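04/05/2026

Bib tags and finish mats, second round

Carrying on from the Worumholm 10K. We had 383 finishers on the paper sheet and 17 of them had no chip time at the line. All were added by hand from the backup sheet, so the published results are right, but that is too many for a course with one finish lane and decent weather. The goal for this round is to find out how much of it is the tags, how much is the mats and how much is what people do with their bibs.

Gear used: both Comero mats, the older reader, the long antenna cables (the ones with green tape), spare bibs from Worumholm, the tripod clock. The newer reader stayed in its case. It was not at Worumholm and I didn't want to change two things at once.

Set the mats up across the loading bay door, same spacing as at the race. Primary mat on the line, backup one good stride behind it. Threshold left where it was. Ground is concrete with a steel drain along the left side. I moved everything away from the drain after the first few passes because reads on that side were poor and the race course had nothing like it. Those passes are crossed out in the log and should stay crossed out.

Bibs as handed out

Flat on the front of a shirt, four pins, walking and then jogging. No misses on either mat. Signal strength on the jog was a bit lower than on the walk but well above the threshold. Did the same with a bib that had been rained on at Worumholm and then dried flat. No difference.

Then on a race belt, bib hanging in front at hip height. Reads fine walking. When jogging, the bottom of the bib flips up and the tag ends up facing the sky for part of the stride. Still read every time on one mat or the other, but the primary missed two and the backup caught them. On race day the backup times are only pulled in if someone ticks the box in the results software, and I have now checked the Worumholm file. The box was not ticked.

Reran the Worumholm file with the backup on. That brings back nine of the missing times straight away. So more than half of the problem was a setting. I have written it on the inside of the reader lid in marker.

Folded bibs

People fold them to hide the sponsor strip or to make them smaller. The tag sits along the lower edge, so a fold at the bottom puts the tag against itself. One fold with a gap: reads. One sharp fold with a pin through it: missed on both mats, four times in a row. Opened the bib up afterward and the antenna line had a crease right across it. It did not read again even flat and held directly over the mat. So that bib is dead and I have stapled it to this page.

Turned the fold around, top edge down, tag left alone. No misses. The packet note at Worumholm said "do not fold," which clearly wasn't read or wasn't believed. A better note might say where the tag is and leave people free to fold the top.

Bibs under things

Under a light rain jacket, zipped: reads fine. Under the jacket with a phone in the front pocket, directly over the tag: missed on the primary, weak on the backup. Foil blanket over the bib: nothing at all, as expected, though it is only likely to matter at the end of long races when somebody gets handed one before the line. Pretum had this last fall at their marathon and moved the blankets further down the chute.

Bib on the back, which we allow for relays: reads, but late. The time is recorded after the body has already passed the mat. With the software picking the strongest read it was late by a noticeable amount. Switching to first read brought it closer, but first read makes everyone on the front slightly early. Leave it on strongest for individual races. For relays I would like to try it both ways before deciding.

Cluster test

Borrowed everyone in the building for this. A tight group through the lane together, then the same group in a line. I had expected the group to be worse and it was, a little, mostly for whoever was in the middle. Every miss on the primary was picked up on the backup. Tags laid one on top of another are a different matter. A pair of bibs held together gave one read out of the pair most of the time. This is the parent carrying a child's bib and also explains one odd result at Worumholm where a family of three finished and only the father had a time.

Clock

Reader clock against the tripod clock: no drift I could see over the afternoon. The laptop was off by several seconds when I first opened it. It corrected itself once it was on the network. At Worumholm there was no network at the line until after the gun, so sync it before leaving the shop and again on arrival from the phone.

Next race

Han half marathon, later in May. Start list stands at 456 as of this morning, with late entries open until the day before. Wave starts this time, up to 18 minutes between the first and the last. Needs a start mat as well as the two at the finish, so we are one mat short and I have asked Pretum if we can have one of theirs. They use the same connectors. They do not use the same cable ends on the reader side, so bring the adapter.

To do before Han:
- tick the backup box and save it in the race template
- new wording for the bib note, with a small drawing of where the tag is
- order pins (we are lower than the drawer label says)
- scan every bib once after printing, before stuffing packets
- tape the mat edges, left corner of the backup is lifting
- ask Han about the ground at the finish, check for drains or metal plates
- charge the spare battery and write the date on it

Scanning bibs after printing takes a while but one of the Worumholm misses was a tag that never worked from the start. It was in the unused range too, on both sides of it, so probably a bad stretch on the roll. I have set the rest of that roll aside. It is on the top shelf with a note on it. Please don't print from it.
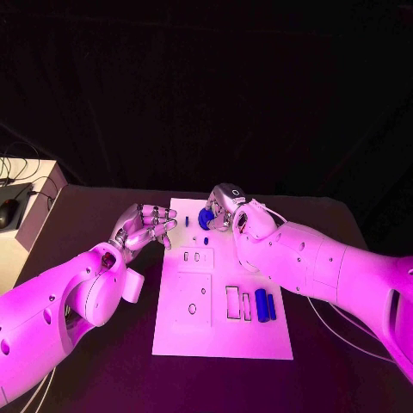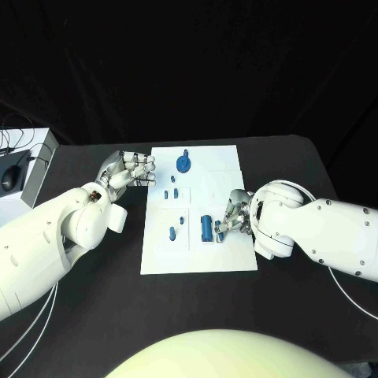

Yichen Jiang read through this and disagrees about the relay bibs. Says the fix is to require a front bib for every leg and forget about changing the read mode, because a second setting for relays is one more thing to get wrong at five in the morning, and we have just seen what one unticked box does. Also thinks the mats should be a longer stride apart at Han. Finishers in a half tend to stop dead on the line, and a few will stand on the primary and block the lane before they ever reach the backup. Wants the gap tried at both distances with people stopping on purpose. Added to the list. Also asked for the dead bib, to show at the packet pickup table, so if the staple is empty that is where it went.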